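Search this notebook
Search

Jul 29, 2020

Long day at the Brusholm bench, so I'm writing this up before the details go. Azlan Tarigan drove the hands all morning and I kept notes and moved the fruit back between goes. It's the fruit-on-a-plate job again: grapes on the left, apple on the right, plate in the middle, and both hands worked from the gloves with nobody touching the controls in between. We got 30 demonstrations we'd be happy to keep, which brings the whole Plekus set to 2,618. I did a little dance (Azlan pretended not to see). 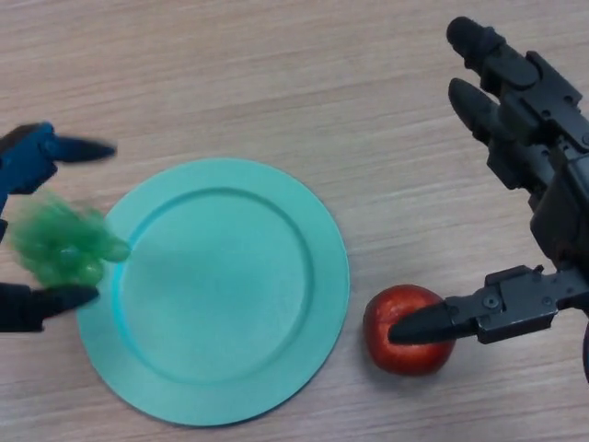

Grapes by the rim of the plate, right thumb on the apple.

The thing I most want to remember is the thumb. Azlan was inclined to close everything at once, as you would with your own hand, and the apple rolled away from him twice before he'd settled into it. Augustina Appiah came by with her tea and suggested he bring the thumb to the fruit first, stop for a breath, then let the fingers come over. It felt painfully slow to him, poor man, but the later runs are so much smoother to play back, and I think we should ask every new driver to begin that way.
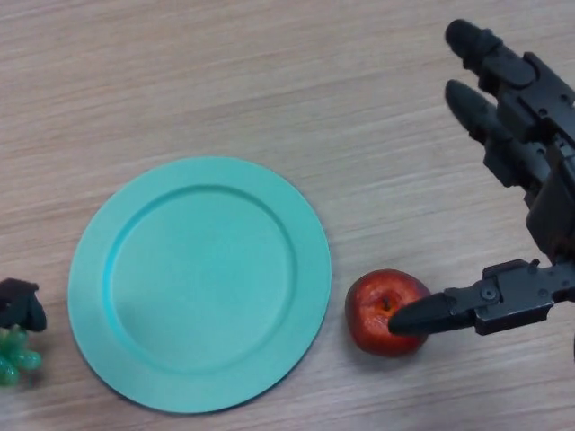 She also asked whether the pause would teach the robot to dawdle, and I don't have a good answer yet. We could trim the still bits out afterwards, as we did with the Pearce cups, though I'd like to train once on the untrimmed runs just to see what comes of it. I've put it down for September, when the Zurnley machine is free again.

Glove calibration drifted after run 4 and we redid it over lunch. Left hand was the worse of the two, as ever. Lag sat at around 145 ms, a touch more than I'd like, but Azlan says he stops noticing once he gets going.
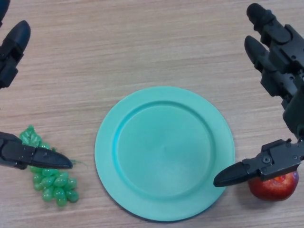
Both thumbs in, plate between them.

To do: new cable ties for the left glove, rename this morning's folder properly, and ask Augustina if she'd fancy a turn at driving, as she has very steady hands.

Filed under: Bench notes, Teleop, Two-handed tasks
Brusholm workshop notebook | Contact | Back to top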